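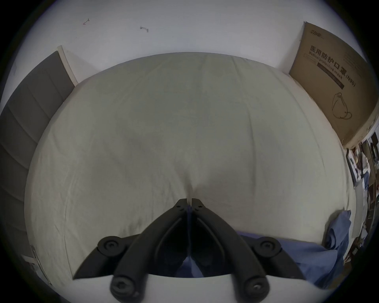

Gripper closed over a pale sheet

Bruko IT-4 Insulation and Continuity Tester

The Bruko IT-4 is a hand-held tester for fixed wiring and portable equipment. It measures insulation resistance, protective earth continuity and AC/DC voltage, and is supplied by Pavitz ready for use, with leads and carry case.

Insulation resistance
Test voltages are 250, 500 and 1,000 V DC, selected on the rotary switch. The upper limit of the display is 2,000 megohms. Readings above this show as over-range. The test button can be locked down for longer measurements, and the circuit under test is discharged automatically when the button is released -- wait for the voltage reading to fall to zero before removing the leads.

Continuity
Test current is 200 mA into loads up to 2 ohms. Lead resistance can be nulled and the null value is kept when the unit is switched off. Re-null after changing leads or fitting fresh clips. The buzzer threshold is adjustable from the setup menu.

Voltage lockout
If a live circuit is detected at the terminals, insulation and continuity tests are blocked and the measured voltage is displayed with a warning tone. The lockout cannot be disabled.

Memory and download
The IT-4 stores 1,000 results, sorted by site and circuit number. Results transfer over USB to Fesance Desktop, which exports to PDF and CSV. Firmware 11 or later is needed for CSV export. Units with earlier firmware can be updated from the same program.

Supplied with
Red and black test leads, 4 ft
Remote probe with test button
Two alligator clips
Four AA alkaline cells
Calibration certificate
Carry case with shoulder strap

Options
Hodžić long lead reel for earth continuity work
Rechargeable cell kit with charger
Fused lead set

Calibration
The recommended interval is 12 months. Units returned to Pavitz are checked on all ranges and come back with before and after readings. The calibration bench is closed for the first week of October.

Prices and specifications last revised 04/07/2024.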